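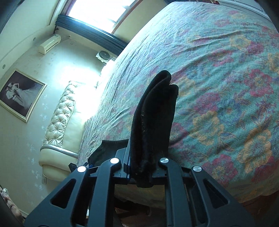
A floral bedspread, and black fabric showing every speck of lint.

The Bedspread Comes Back

My sister gave me a duvet when I moved into my first apartment, and for twenty years I thought that was the end of the matter. One big bag of fluff, one cover, done. Then last September I spent a week at a guesthouse in Plestden with a proper old-fashioned bedspread on the bed (pink roses, fringe, the works) and I came home wanting one so badly it was a little embarrassing.

So I went looking, and I found out pretty fast that I wasn't the only one. The secondhand shop two streets over from me used to keep its bedspreads in a bin by the door, marked down to almost nothing. Now they hang on a rail behind the register and you have to ask. I asked! The nicest one was gone by the time I'd walked home to measure my mattress.

Howard Lambert has sold bedding for 33 years, the last ten of them from a narrow store called Cisia that smells of cedar and cardboard. He remembers the exact point when bedspreads stopped moving.

"Somebody would come in with their mother, and the mother would go right to the spreads and the daughter would go right to the comforters," he told me. "And the daughter was paying."

These days he says it's the daughters' daughters who come in, and they want flowers. Big ones. He can't keep the loud prints in stock, and the tasteful beige ones he ordered to be safe are still sitting on the top shelf. He offered me one at a discount and I said no thank you.

Part of the fun is that a bedspread is such a simple thing. It goes over everything, pillows too if you like it that way, and it hangs down the sides so you don't have to look at whatever you've shoved under there. I have two suitcases, a fan and a box of tax papers under mine. With the duvet I could see all of it from the hall.

The making-the-bed part takes some getting used to, though. You need a sheet and a blanket underneath, which I hadn't owned as separate items in years, and the first morning I had the whole thing on sideways and couldn't work out why my feet were cold. Saulius Lukoševičius laughed at me about this for a good long while. He repairs old textiles in a workshop on Grigaitė Lane, and when I brought him my first find, a cotton spread with a tear down one seam, he spread it out on his table and didn't say anything for so long that I got nervous.

"It's a good one," he said at last. "Somebody washed it too hot, but it's a good one."

His advice on buying old spreads was mostly about light. Hold it up to a window, he says, and look for thin spots along the folds, where it's been sitting the same way in a closet for decades. Stains he doesn't mind. A bad smell he minds a lot. He also hates bleach, and fabric softener, and got worked up enough on the subject of dryer sheets that I put my notebook down and just listened.

Mine cost 400 crowns from a woman in Lurnska who was clearing out her aunt's house, and she threw in two pillow shams and a tablecloth I'll never use. The pattern is poppies, more or less – the artist took some liberties with the leaves. I washed it cold, hung it over the balcony rail and had three neighbors comment before lunch. One of them had the same spread as a kid and came back later with her phone to show me a photo of it, with a dachshund asleep in the middle.

The duvet is in a bag on top of the wardrobe. I've promised it to my nephew, who is starting college and has never made a bed in his life, and he says he'll come and get it once his car is fixed.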